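Notes for the household from the Neldale open day
=================================================

The Neldale Home Skills Center opened its workroom to the public in July 2021. Visitors were invited to watch robot arms handle everyday laundry and to take away advice that could be used at home without any equipment at all. This page collects that advice. It is intended for readers who could not attend and for those who asked for the handout after the supply ran out.

## What was shown

The demonstration was held 4 times during the day, in sessions open to any resident of the district. Attendance for the day was 432. The subject was soft goods: picking up a garment, finding its edges, carrying it, and setting it down where it could be dealt with next. Staff explained that cloth is a difficult material for a machine. A cup keeps its shape when lifted, while a fleece takes a new shape every time it is touched. The same fact accounts for a good deal of wasted effort in ordinary homes, and the center's household advisers were asked to prepare guidance on that basis.

## Before handling laundry

- Clear the working surface completely. A folding surface that also holds mail and keys will be used for mail and keys.
- Set the surface at hip height if possible. Persons who fold on a bed should sit, or place the basket on a chair.
- Empty all pockets and close zippers before washing. An open zipper can catch on knitwear.
- Turn fleece inside out before it goes into the machine. Wash it in cool water with other synthetics, and keep it apart from towels, which shed lint.
- Do not use fabric softener on fleece. It coats the fibers and flattens the pile.

## Picking up a single item

Visitors often remarked that the arms took hold of one fold and lifted, with no attempt to gather the whole piece. The advisers recommend the same practice. Take the item by a seam, a hem, or a shoulder, where the fabric is strongest. Lift it clear of the pile before looking for the second corner. Shake once, downward, and let the weight of the cloth open it.

Items held by the middle will hang in a bunch and must be put down and taken up again. For small blankets and throws, find the stitched edge first and slide the hand along it until a corner is reached.

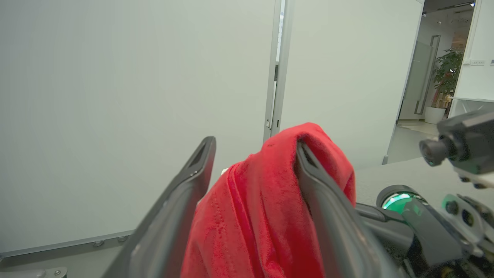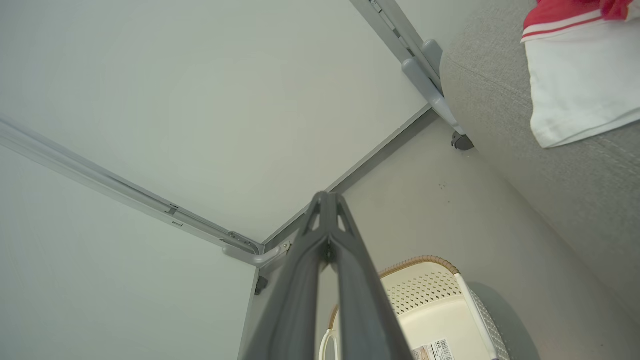

Text: **Solveig Lie**, Household Advice Section
Reviewed by: **Gøran Ekström**, Workroom Supervisor

## Choosing and using a basket

Several questions from visitors concerned baskets. The section offers the following general guidance.

A basket with perforated sides allows air to reach the clothing and is preferred for items waiting to be washed. Damp towels should still be hung before they are placed in any basket. Solid tubs are better suited to carrying wet laundry to a line, as they do not drip on floors.

Check the rim by running a hand around it. Woven trim is pleasant to hold but can develop loose ends that pull threads, and these should be trimmed with small scissors as soon as they are noticed. Handles should be lifted together. A full basket carried by one handle will twist, and the plastic around the handle may crack.

Remove price and barcode stickers before first use. Warm the sticker with a hair dryer on a low setting, peel slowly from one corner, and rub any residue with a drop of cooking oil on a cloth. Wash the area with dish soap afterward so that the oil does not reach clothing.

## Keeping garments off the furniture

Clothing placed on the arm or back of a sofa tends to remain there. Households that wish to end the practice may find it useful to keep one hook near the door for items that will be worn again and one basket for items that will not. If a garment must be set down on upholstery, lay it flat and keep dark or new red fabrics away from pale covers until they have been washed, as loose dye can transfer when there is moisture present.

Red and white garments deserve particular care. Wash them separately for the first 5 washes, in cold water, and take them out of the machine promptly at the end of the cycle.

## Tables and shelving with metal rails

Work furniture on rails and casters is convenient in a laundry area but needs regular attention.

1. Tighten the corner fittings every few months. Use a hand tool, and stop when resistance is firm.
2. Look at the underside. Loose clamps and brackets are easily missed from above.
3. Remove hair and thread from the casters with a seam ripper or tweezers.
4. Lock any wheels fitted with brakes before folding heavy items such as quilts.
5. Wipe slotted rails with a dry brush first and a damp cloth second. Water applied to lint will form a paste in the channel.

## Questions received on the day

**May a household fold straight from the dryer?** Yes, and it is advised for cotton shirts. Fleece should be allowed to cool flat.

**How should a crumpled throw be stored?** Fold it in thirds lengthwise and roll it loosely. Tight packing leaves creases in the pile.

**Are the arms for sale?** No. The center does not sell equipment and does not recommend suppliers.

**Will the demonstration be repeated?** A second open day is planned for next June. Places will be limited to 300, and registration will be required. School groups should write to the center in advance and state whether step-free access is needed.

Printed copies of this page are available at the Neldale front desk during opening hours. Corrections may be sent in writing to the Household Advice Section.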